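**19 de octubre de 2022. Cuaderno de sala, mezcla del documental**

¡Por fin tenemos el directo entero en la mesa! Kazuhiro trajo anoche el disco con las pistas del concierto de Tallham y hoy nos hemos encerrado a escucharlo de principio a fin, sin tocar un solo fader. Dura más de lo que pensaba y se me ha pasado volando. La voz está preciosa, muy cerca, con ese aire que tenía la nave en agosto, y el público entra en los coros justo donde uno quiere que entre.

Estado de las pistas:

- Batería: bien, salvo el charles, que se cuela por todas partes. El micro de ambiente izquierdo salva mucho.
- Bajo: hay línea y ampli. De momento me quedo con la línea, más un poco de ampli por debajo de 400 Hz.
- Guitarra de Tsutomu: dos tomas de micro, una con la fase invertida. Corregido ya en la sesión, no volver a tocarlo.
- Teclado: zumbido de masa en las canciones 3 y 9. Mirar si la copia de Dakholm lo tiene también.

La sorpresa del día ha sido la balada acústica. En la sala me pareció lenta, casi me fui a por un café, y grabada es lo mejor del concierto. Se oye a Kazuhiro respirar antes del segundo verso y no pienso quitarlo por nada del mundo. Le he puesto la reverb de placa Kofler con 30 ms de predelay y la voz se queda delante, muy clara.

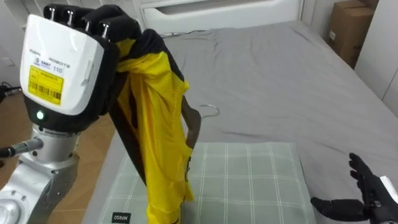
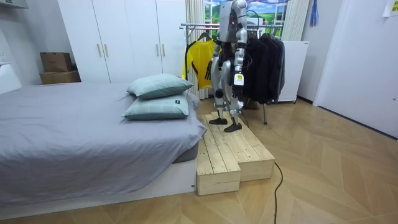
El robot y la prenda amarilla, junto a la cama:

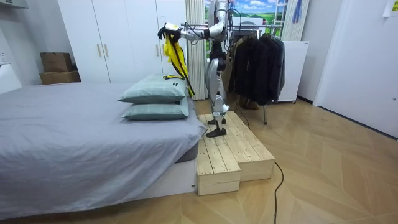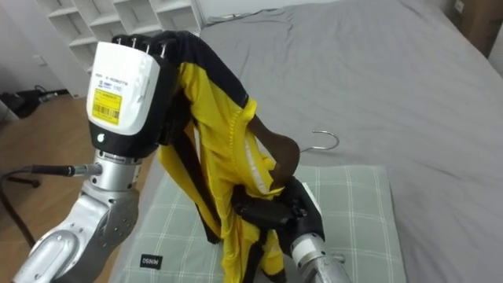

Con el montaje de imagen hay que tener cuidado en la transición entre la balada y el tema rápido. El corte actual entra unos fotogramas antes que el golpe de caja y se nota muchísimo en monitores grandes. He probado a adelantar el audio y queda peor, porque se come la cola del aplauso. Mejor que muevan ellos el plano. Le dejo a Tsutomu una marca en la línea de tiempo con el punto exacto.

También he comparado los ambientes con el ensayo general que grabamos en Dellow. Suena mucho más seco, pero hay una toma del estribillo a capela con toda la banda alrededor de un solo micro que pone los pelos de punta. Me encantaría abrir la película con eso, en negro, y que la imagen llegara con la primera nota del concierto. Kazuhiro dice que sí a todo cuando está contento, así que se lo preguntaré otra vez mañana con la cabeza fría.

Niveles: la mezcla estéreo va holgada de picos. El máster para sala lo haremos aparte, con los ambientes abiertos a los surround y la voz anclada en el centro. Nada de limitador en el bus hasta que esté aprobado el montaje.

Pendiente:

- [ ] Limpiar el zumbido del teclado
- [ ] Automatizar los coros del público en el último tema
- [ ] Pedir la letra definitiva para los subtítulos
- [ ] Exportar una referencia de la balada para Tsutomu
- [x] Copia de seguridad del disco de Tallham

Sesión guardada como «directo_mezcla_3». Los auriculares buenos están en el cajón de abajo, con el adaptador puesto.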